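Kivodden side table, round, light wood: my review after one winter

Review by Tarcísio Camargo
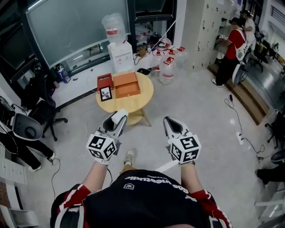
Is a small round table with only one leg stable enough for every day?

For light things, I would say it is. A box, a picture frame, a cup of coffee and a book stay well on it, but I would not sit on it and I would not put a heavy plant close to the edge.

I bought the Kivodden for the room where we keep the water dispenser. We have a long white counter there and it is always full of cables and small devices, so there was never a free place to put down something for five minutes. My colleague Shirley Thibodeau wanted a second counter. I wanted something round, so people can walk past it without hitting the hip on a corner. We agreed to try the small table first, and I ordered it from Covetell for 42 dollars. Delivery took 8 days.

Assembly

The box has the top, the pedestal, the base and a bag with 4 screws. The instructions are only drawings and the second drawing is confusing, as it shows the base from below but the arrow from above. I read it wrong and had to take the base off again. Please put the screws in loosely first and tighten them at the end. You need your own screwdriver, and a short one is better. Without my mistake the work would be twenty minutes.

The top

I like the color very much. It is light and quiet and it goes well with our light-gray tiles. The surface is smooth and I clean it with a cloth that is a little damp. One time a cup left a ring overnight and the ring did not go away completely, so now I use a coaster. The size is good for three things of medium size. At the moment a red box stays on it, also a small black frame with a card, and an orange open box with raised edges where we can put what has no other place. If you need to open a big laptop and also have a drink beside it, you will be unhappy.

The pedestal

With one pedestal there are no legs to catch your shoe, and it is easy to sweep under the top. The weak point is that you must have a flat floor. On one tile in our room the table was moving a little when I pressed on the side. I put a felt pad from Rezende under the base and the movement stopped. The maker does not include pads, and for this price I think they should.

After some weeks the top began to turn slightly when I pushed it. I tightened the screws again and it has been fine, but I check them when I remember.

Compared with the Telteck 804

Before this one I had the Telteck 804 at home, with three thin legs. The Telteck is steadier on a bad floor and a bit wider. It is also heavier to carry and it has a dark color which shows all the dust. For a corner near the sofa I would still choose the Telteck. For a room where many people pass, I prefer the Kivodden.

What I would change: include the felt pads, correct the second drawing, and give the top a better protection against wet cups.

My rating is four stars from five. Shirley gives it three, and she is still asking for the second counter. We will decide in March.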